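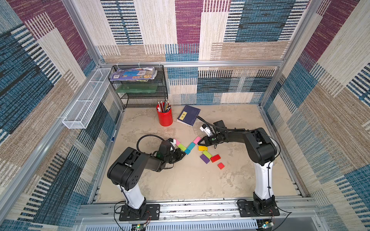 Colour and Pattern at Home: notes for week 5

Welcome back, everyone, and thank you for bearing with the heating last time. We spent most of that session on plain colour, on warm and cool and how a north-facing room can turn a lovely cream into something rather glum, and now we come to pattern, which frightens people far more than it should! The usual worry is that a room will look busy. A good way of calming it is to keep the palette small and let the shapes do the talking. Look at how plum, teal, navy, tan and cream come round again and again in the big patches on these walls, each one filled with fine stripes. Five colours is plenty for any room, and I would be happy with three.

Scale

Large patterns want large surfaces, as a general rule, though I have seen a tiny cloakroom in Heltow papered in enormous leaves and it was a joy to stand in. Before you buy anything, pin up the biggest sample the shop will let you have and live with it for a few days. Look at it at breakfast and again with the lamps on. The Trilley sample books are in the cupboard by the door and you are welcome to borrow one, but do please sign it out (we are still missing number 23).

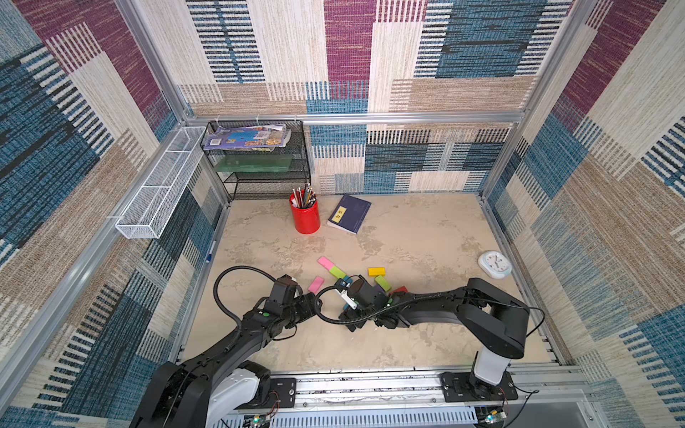 Storage is part of the pattern of a room too, and people forget it until the very end, when the bills and the knitting have to go somewhere. Solid cupboards hide everything but they also hide the wall you have just spent good money on. Open pieces are kinder in that respect, and the white wire-mesh basket and the black mesh rack are both of that sort. The trouble with open shelves is that whatever you put on them joins in, so a stack of papers with a blue cover sits very happily near teal walls, where a bright orange one might shout a bit.

For next time

1. Choose one room and write down every colour in it, including the spines of the books and the cushion you have been meaning to throw out. 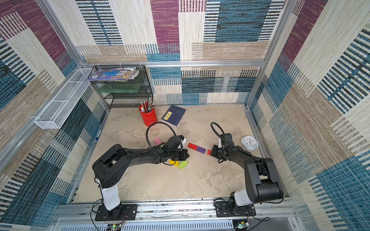

2. Read the handout on stripes, pages 23 to 42, and bring along one scrap of striped fabric or paper. Gift wrap will do nicely.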